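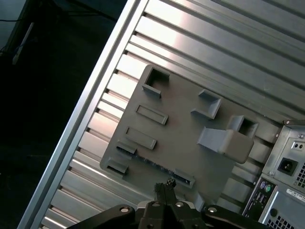
Chapter 3. What Does a Repair Save?

Repair manuals like to promise that any desktop computer can be kept going for years. Be careful with that promise. A tower is a box of parts made to different standards, and some were never meant to be swapped. Even a plain gray 3D-printed plate, with its square sockets and raised blocks, fits only what it was drawn to fit. Trí Vũ, who kept the repair log at Trerna, recorded 1160 jobs and doubted that half were worth the labor.

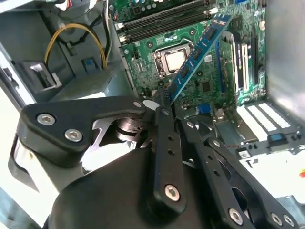
Memory is the usual first suggestion. Sellers say it cures slowness - sometimes it does. In the Trerna log, 13 machines got more memory in July, and the notes rarely say what was measured before or after. Treat such claims as untested.

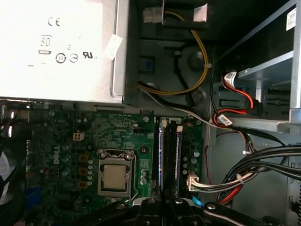 Figure 3.1. Power supply, drive cage and Dell motherboard. The four-pin CPU power header is unconnected.

Power faults are harder to judge, and we begin with them.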